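# The Last Guest Towel in Castdale
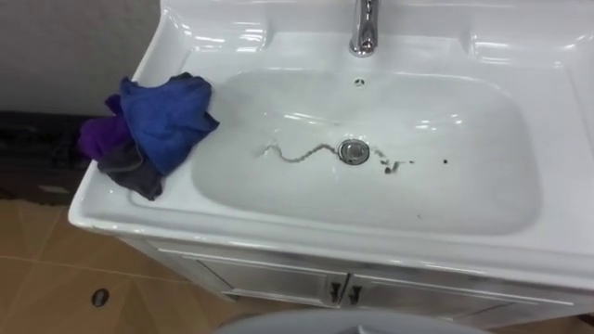

*A single-lever faucet over a white basin, the natural habitat of the guest towel.*

My aunt owned eight guest towels and in my lifetime no guest touched one. They hung in the downstairs bathroom, ironed, with a scalloped edge, and you dried your hands on your pants.

I have been thinking about her since Lucía Sepúlveda opened Tosh, a shop on the main street of Castdale that sells almost nothing else. Her cheapest towel is $40. The one in the window is $62 and has a heron on it. I asked who buys a heron.

"People who are about to have their in-laws over," she said. "They come in looking hunted."

Hosting has always been a kind of theater, and the bathroom is where the audience gets to poke around backstage with the door locked. We know this because we have all done it. I can tell you which of my friends takes fish oil. So we hide the fish oil, put out the soap shaped like a shell, and hang up a towel so handsome that using it feels like blowing your nose on a flag.

Senan Ó Súilleabháin, who moved here from Cork and rents out his spare room, takes the other side. He keeps a stack of washcloths in a basket with a note reading USE THESE. In his first summer, he says, guests went through around 313 of them, and one man took a dozen home to Ohio. Senan regards this as a success. His laundry bill does not.

I tried his method at my own place for a weekend. My sister walked right past the basket and the note, and came out shaking her hands like a wet spaniel. I asked what was wrong with the washcloths.

"They looked like they were for somebody," she said.

Lucía has a heron sale coming in October. I have put my name down for one, and I plan to hang it beside the sink, ironed, where it can frighten people. My aunt's eight are in a drawer at my mother's house, still creased where the iron left them. My mother says I can have them if I promise not to let anyone use them.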